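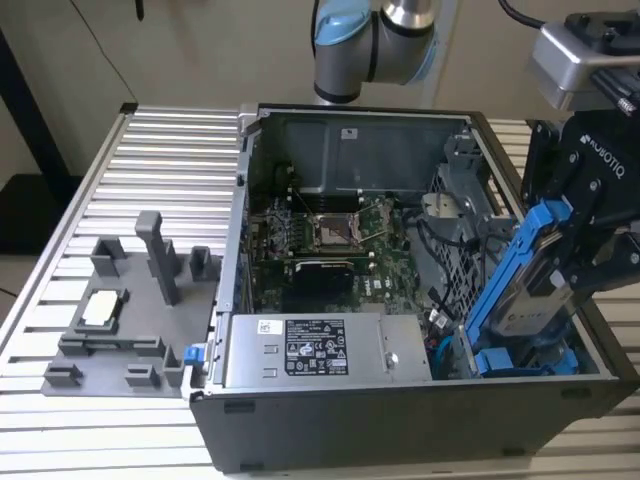

Embla Eide

Mobilidade e transportes — Perguntas frequentes

Quem pode pedir o passe combinado de autocarro e barco?
Podem requerê-lo os residentes e os trabalhadores com local de emprego no município de Ocampo. O pedido é apresentado no balcão do terminal de Skudura, mediante documento de identificação e comprovativo de morada ou declaração da entidade patronal.

Qual é o preço e a validade?
O passe custa 40 euros por mês e é válido em todas as carreiras urbanas e na travessia fluvial. A linha 279, de serviço expresso, exige um suplemento de 2 euros por viagem. 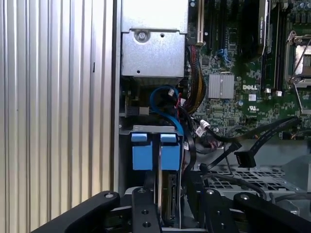 N.º 279, p. 2

O passe dá acesso aos parques de estacionamento?
Sim. O titular pode deixar a viatura no parque dissuasor de Cikness, que dispõe de mais de 2000 lugares, desde que prossiga a viagem em transporte público no próprio dia. A permanência noturna não está incluída — aplica-se a tarifa geral.

O que fazer em caso de perda do cartão?
A perda deve ser comunicada ao balcão, que bloqueia o cartão e emite a segunda via. O saldo existente

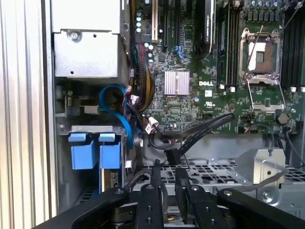

transita para o novo cartão, salvo as viagens já validadas. Os pedidos de reembolso relativos a março seguem o mesmo procedimento e são dirigidos, por escrito, a Quyên Thái, responsável pelo atendimento.

© Brilleck Transportes | Contactos | Voltar ao topo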